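Evangelia Balaskas
September 21, 2024

1/ ok teleop thread. Spent the whole morning teaching the two-arm setup by hand and my shoulders are toast. Goal for this batch: 60 good demos. Not there yet

2/ How it goes - I move the leader arms, the ones on the table copy me, everything gets recorded. The policy (calling it Pereo, don't ask) trains on that later. Garbage hands in, garbage robot out

3/ Orange and white printed parts, one lime green disc. Sounds easy. Try it with no feeling in your fingertips

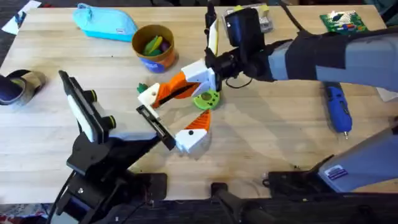

Both arms in, going slow

4/ Biggest lesson so far: don't hesitate. If I hover for two seconds deciding where to grab, that hover goes in the data and the robot learns to hover too. Lefteris hovers. We've talked about it

5/ Also one hand waits while the other moves. Moving both at once feels fast, then you play it back and its a mess

6/ Green disc is the worst bit. Round, and I keep coming at it from the wrong side

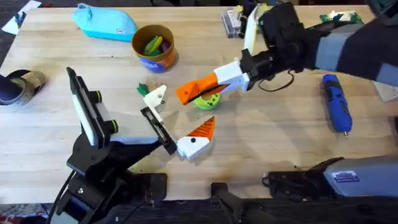 so now I line the fingers up first, stop, then close. Adds time to every run but I throw out way fewer of them

7/ Someone asked why not just script it. Because the parts never land in the same spot twice and I'm not writing 500 if statements for a toy

8/ Delete rule: if I'd be embarassed to show it, it goes. Keep the slightly ugly ones where I fumble and fix it tho - you want recoveries in there

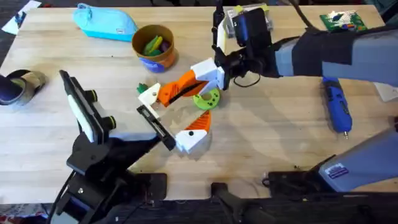
9/ STUFF PEOPLE KEEP ASKING

Sim? No, all real arms. How many demos total? Want 300 before I train anything serious. Code? November, maybe, if I clean it up

10/ Lunch. Then Lefteris drives and I get to complain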